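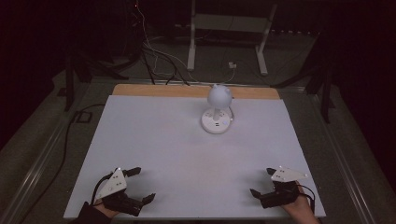
Section 3: Setting up the lamp task at your bench

I wrote this section for the packers at Irkham who are moving over to the hand-held grippers in March. I packed lamps by hand for years, so I know it feels odd at first – give it a shift or two. You show the job with the grippers, and the Todik arms on the night line learn it from your recordings.

1. Put the lamp near the far edge of the board, base flat.
2. Slide a hand into each gripper and snug the strap. Check that both cables can move freely.
3. Rest both grippers at the near edge and wait for the beep.

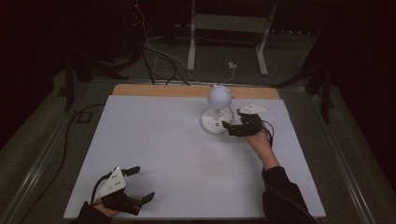 4. Reach for the base with one hand and leave the other one parked. Go slower than you think you should!
5. Come back to the near edge and stop. Each person records 73 runs, with a break after every 13.

Note: Open the fingers all the way before you start a run. If one sticks, tell Kirsty Innes and she'll swap the gripper.

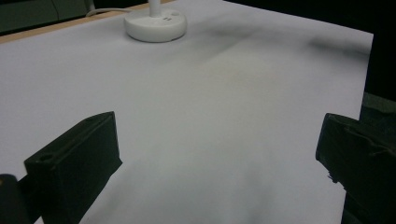 Fig. 3-1. Gripper fingers apart, lamp base toward the far edge.

Caution: Don't grab the lamp by its shade or pull on the cord. Juwita Tarigan and I both tried it, and we had to throw out the whole morning's runs.

6. Look over the gripper views before you save. An arm or a shadow in there is fine, so keep the run. 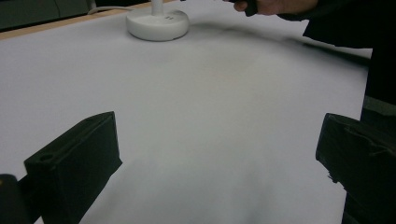

Fig. 3-2. View from one gripper with an arm over the board.

Note: Packing jobs stay on days. What changes is that you'll spend part of the shift teaching and checking – Craig Pollock has the new rota if you want to see your hours.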